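玩具食物的轮廓、倾倒与归位：访Gradville产品工程师Melur Simanjuntak

2020年1月3日

Gradville的仿真食物系列在8月完成了一次改版。改版涉及面包、薯条、圆形点心和配套碗具，零售包装未变，目录编号全部重排。本刊就造型依据、碗具尺寸和收纳方式采访了负责该系列的Melur Simanjuntak，她的同事、负责检验的Slamet Lau参加了后半段谈话。

Simanjuntak先谈了改版的起因。旧目录积累了将近200个单件，其中相当一部分只在颜色上有差别。“销售端按颜色建编号，仓库按模具建编号，两套表对不上。”她说，“退货单上写‘黄色长条’，我们要翻好几页才能确定是哪一件。”

新目录以轮廓为第一级分类，颜色降为第二级。长条、圆球、扁片和不规则块各成一类，面包归入长条还是不规则块，取决于长宽比。她承认这一规则对使用者没有意义，只对编目和补件有意义。“家长寄信来要补一件，通常附一句话，说是长的或者圆的。很少有人能把颜色说准，屏幕上看和手里看也不一样。”

谈到造型，她认为浅色件最难处理。米黄、奶油色和浅金色在白色桌面上对比度低，单凭颜色很难区分薯条、面包条和裹粉炸物，因此边缘必须承担识别功能。

“波纹要连续，间距要均匀，端部要收圆。三项里有一项做得含糊，拿给不知情的人看，答案就散了。有人说是薯条，有人说是炸鱼条，也有人说是饼干。”
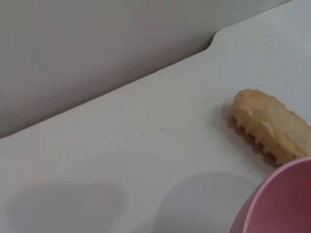
识别测试在浅色台面上进行，光源为漫射光。观察距离定为40厘米，依据是坐姿下眼睛到桌面远端物件的常见距离。受试者每次只看一件，看完写下名称，写不出则留空。Simanjuntak说，留空比写错更有参考价值：“写错说明轮廓有指向，只是指错了。留空说明轮廓没有指向，要回到草图阶段。”

测试中不提供真实食物作参照。早期做法是把真薯条和玩具薯条并排摆放，结果受试者只比较颜色，对形状几乎没有意见。取消参照之后，关于边缘和端部的意见明显增多。

她对表面处理的态度较为保守。烤色一类的渐变只用在长条面包上，边缘偏深，中间偏浅。“颜色过渡是给面包用的。薯条如果也加深色边，看起来像放久了。圆形点心保持单色，加一点深浅就会被认成水果。”

问及圆形点心究竟对应哪一种食物，她说目录里没有写死。粉色圆件在一部分地区被叫作桃子，在另一部分地区被叫作糯米点心，客服记录里两种叫法都有。编目时只写“圆形，粉”。

“统一名称的建议提过，我没有采纳。孩子怎么叫，家里就怎么叫。我们只需要保证补件寄对。”

改版中争议较多的是碗具。旧碗口径偏小，单件食物放得进去，倒的时候容易卡在内壁上。Gradville的设计师Dimas Wibisono主张加大口径，Simanjuntak则担心口径加大以后碗壁变浅，端碗时食物会滑出来。两人最后采用的办法是保持碗深，放宽上口，碗沿做圆。

“倒东西是这套玩具里使用频率最高的动作。”她说，“装进去，倒出来，再装进去。摆盘和切分排在后面。我们一开始把资源放在切分上，方向偏了。”

倾倒动作对单件形状有反向要求。不规则块的凸起部分会抵住碗壁，长条件会斜跨碗口，圆件则会滚远。检验组因此把倾倒列为单独的一项，记录每件离开碗口时的角度、落点以及静止后的姿态。
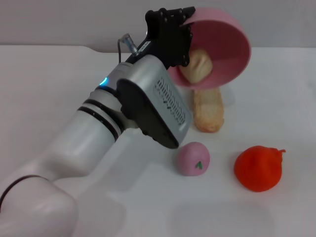 粉色塑料碗倾斜时的状态：碗内为奶油色面包状件，碗口下方为竖立的长条面包玩具，旁边为粉色圆件。

Slamet Lau对检验记录作了补充。他把静止姿态分为平躺、侧倚和直立。直立在长条件中出现得少，但不能从表格里删掉，端面是否平整会直接影响这一项。

“端面做得平，长条件就能立住，有孩子会把面包排成一排当栅栏。端面做圆，立不住，但是握在手里舒服。”他说，“长条面包我们倾向于保留能立的端面，薯条取圆端。薯条尺寸小，立起来没有用处。”

他还提到台面的影响。哑光浅色台面摩擦较大，圆件滚动距离短；换成上过清漆的木桌，同一圆件会滚到桌边。检验规程起初没有规定台面，两个批次的数据因此无法对照，后来作废重做。现行规程规定使用白色哑光台面，边缘无挡条，每轮开始前用干布擦一遍。

“擦台面这一条写进去以后，有人觉得多余。”Lau说，“粉尘会改变滚动距离，浅色台面上又看不见粉尘。我坚持写。”

关于碗与食物的配比，现行标准套装为一只碗配六件食物，增补套装不含碗，配七件。Simanjuntak解释，六件一次装入碗中时会略高出碗沿，属于有意安排。使用者需要调整摆放顺序才能装稳，长条件通常最后放，斜靠在碗沿上。增补套装多出的一件是扁片，旧目录里这一类缺得最多。

她不主张在说明书里写装碗顺序。旧版说明书曾印过一张步骤图，收到的反馈集中在一点：孩子照图摆完一次就不再摆了。新版说明书只保留清洁方法、补件方法和零件轮廓表。

清洁方法经过两次修改。第一稿写“清水冲洗”，Lau认为不够明确，波纹沟槽里容易积垢，冲洗不能处理。第二稿写“软毛刷沿沟槽方向刷洗，晾干后收纳”。晾干的要求针对收纳盒，盒盖闭合较严，带水放入容易产生异味。

收纳盒由Plinex供应，内部不分格。编辑部问及为何取消分格，Simanjuntak的回答较为直接：“分格以后，一件食物只有一个正确位置。放错一格盖子就合不上，孩子收不了，最后是大人收。取消分格，倒进去就能盖。”代价是运输途中单件互相摩擦，浅色件表面会留下痕迹。对此的处理是在包装阶段加一层薄纸，使用者拆开后即可丢弃。

幼儿园版本仍然保留分类收纳，用的是几只同样大小的敞口盒，盒身贴轮廓标签，不贴文字。参与试用的教师Wulan Ngui曾书面建议把标签改为颜色块，理由是低龄班认颜色早于认形状。Simanjuntak没有否定这一意见，但指出浅色件之间的色差太小，印在标签上更难分辨。双方目前的折中方案是在轮廓标签内填色，轮廓线加粗。

“填色标签正在排印，印厂给的第一版偏黄，薯条和面包的标签放在一起分不开。已经退回去了。”

编辑部还问到是否会加入带声响或可拼接的食物。她表示现有计划中没有。拼接件需要连接结构，连接结构会改变外轮廓，整套识别测试要重来。带声响的单件则涉及封口和电池仓，检验项目不同，应当另立系列。

谈话最后回到编目。旧编号在仓库系统中仍可检索，输入后会跳转到新编号。已经停产的颜色没有对应件，系统返回同轮廓、颜色最接近的一件，由客服写信确认后再寄出。Simanjuntak请持有旧套装的读者在申请补件时写明形状和大致长度，颜色可以不写。

采访、整理：Haziq Nasution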